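Trunmont Phone Users Group
Minutes of the April meeting

Present: Ehab Bouzid (chair), Anas Chraibi (minutes), and nine members. Two apologies received.

The meeting opened at 7:05 p.m. The minutes of the previous meeting were read and accepted with one correction: the screen protector order was for 30 pieces.

1. Group purchase of handsets

Ehab reported on the two models left on the short list, the Prunico and the Fehr. He has carried the Prunico as his main phone for three weeks and the Fehr for two. Both take two SIM cards and both have a headphone jack, which members had asked for in the survey.

On battery, the Prunico got through a full day of calls and maps and was usually at a third or so by bedtime. The Fehr needed a top-up in the late afternoon on most days. The Fehr charges faster, and Ehab said he got used to plugging it in while making dinner. Its charger is in the box. The Prunico comes with a cable only.

On the screen, members who handled both preferred the Fehr outdoors. The Prunico was hard to read in full sun even with brightness all the way up. Indoors there was little between them.

The Prunico has a card slot and the Fehr does not. Several members keep large photo libraries on a card and said this would decide it for them. Anas asked whether apps can be moved to the card. Ehab had tried this and found that some can and some can't, and that the banking app he uses refuses to open from a card at all.

Call quality was good on both. The Fehr's speaker is on the back and gets muffled when the phone lies flat on a table.

2. Software updates

The Prunico received one update during the test. It took about 30 minutes with the restart and moved the quick settings around, but nothing was lost. The Fehr received none. Its settings page shows a security patch several months old.

There was a long discussion of how much weight to give this. Members who replace their phones every two years were less worried. Others keep a phone until it stops working and wanted something in writing from the seller about updates before any money is paid. Ehab will ask Clikulgate, the shop handling the order, what it can confirm for each model.

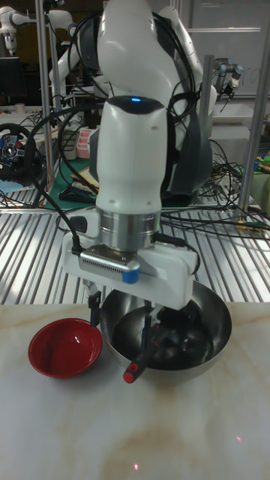
Anas said he would rather have a slow phone that still gets patches than a quick one that doesn't, and that he wanted this minuted. He also pointed out that the group had the same argument over the tablets and bought the cheaper one without asking, and that four of those tablets can no longer run the library app.

It was agreed that no order goes in until Clikulgate has answered.

3. Price and terms

Clikulgate has quoted a total of $1,605 for the first batch at the Prunico price, cases included. The Fehr quote has not come in yet. A deposit of $100 would hold the Prunico price until the next meeting. The deposit comes off the final bill but is not returned if the group walks away.

A member asked if phones could be sent back individually. Ehab's understanding is that unopened boxes can go back and opened ones are exchanged only if faulty - he will get this confirmed along with the question about updates.

Colors were raised. The Prunico comes in black or gray and the batch can be mixed. Members are to tell Anas which they want by email.

Vote on paying the deposit: seven in favor, two against, two abstaining. Carried.

4. Help sessions

The first hour of the next help session will be on moving contacts and messages from an old phone. People should bring both phones charged, and know the password to their main account. Last time a good part of the evening went to password resets.

A member asked for something on freeing up storage. She had found 700 screenshots on her phone, most of them taken by pressing the wrong buttons. Ehab will put together a one-page handout covering screenshots, downloads and chat videos.

5. Old batteries

The box of dead phones and batteries in the cupboard is full. One battery is visibly swollen and has been put in a metal tin by itself. Anas will take the lot to the county drop-off before the next meeting. Please do not add anything to the box until then.

6. Any other business

The website still lists the old starting time. To be changed to 7 p.m.

A member offered a spare car mount, free to whoever wants it. It fits both models, though the Fehr has to go in without a case.

Actions
Ehab: written answers from Clikulgate on updates and returns; Fehr quote; storage handout.
Anas: pay deposit; collect color choices; battery drop-off; website time.

The meeting closed at 8:40 p.m.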